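Stories > Short Fiction > The Last Bus to Cleltthorpe

The Last Bus to Cleltthorpe

December 20, 2020

14 shares | 3 comments

My aunt left me her house in Nirnstead, and with the house she left me a key which did not open any door in it. It was small and dark, with a paper label tied on by a thread. On the label she had written one word, Flurley.

I asked at the post office. The woman there turned the key over and said that Flurley was the old school, closed long ago, and that I should take the bus towards Cleltthorpe and get down after the bridge. She said it as if people asked her this every morning.

I went in October, on a grey afternoon. The bus was nearly empty. A man with a sack of onions sat behind the driver, and the two of them spoke about a bridge that would be repaired, or would not be repaired, and I listened because I had brought no book. When I got down the driver told me that the last bus back was at six and that he did not wait.

The school stood alone in a field. The windows were boarded but the side door had only a bolt, and I went in. There was a long corridor with coat hooks so low that I had to bend to touch them. My aunt had taught there before I was born. She never spoke of it, and in our family we did not ask her things twice.

I tried the key in each door. It was too small for all of them. At the end of the corridor was a room with a cupboard in the wall, of plain pale wood against the wall, and I would have walked past it if my sleeve had not caught on the handle.

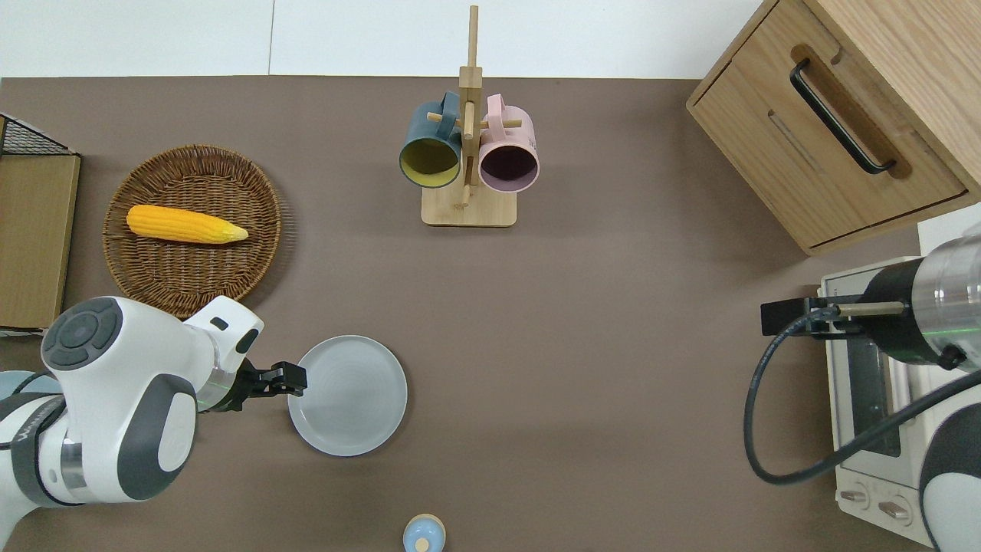
The key turned at once. Inside were exercise books, tied in bundles, and behind the bundles a biscuit tin with Cartwright printed on the lid. I sat on the floor and opened the tin on my knees. It was full of letters, all in the same hand, and the hand was not my aunt's. None of them had been opened.

I am not a person who reads the letters of others. I held the top one to the light of the door for a long time. It was addressed to her at the school, never at the house. The stamps were foreign and rather beautiful, with birds on them.

Under the letters there was a page in her own writing. It was a list of sums. She had been saving money, a little each month, and the last line said 3000, underlined, and next to it "enough for the ticket". After this line there was nothing more on the page.

It had become nearly dark. I thought about the house in Nirnstead, where she had lived for so many years with the radio always on, and how she used to stop at the gate when she heard the evening train. I had believed she was checking her watch.

I put the letters back as they had been, with the page under them, and closed the tin. Then I opened it again and took one, the one at the bottom - the oldest, I suppose. I locked the cupboard.

The bus came at six. The driver was the same one, and the man with the onions was gone. I sat in his place with the letter inside my coat.

"Did you find what you wanted?" the driver asked.

I said I did not know yet. He nodded and put out the inside lights, and we went down slowly to the bridge.

3 comments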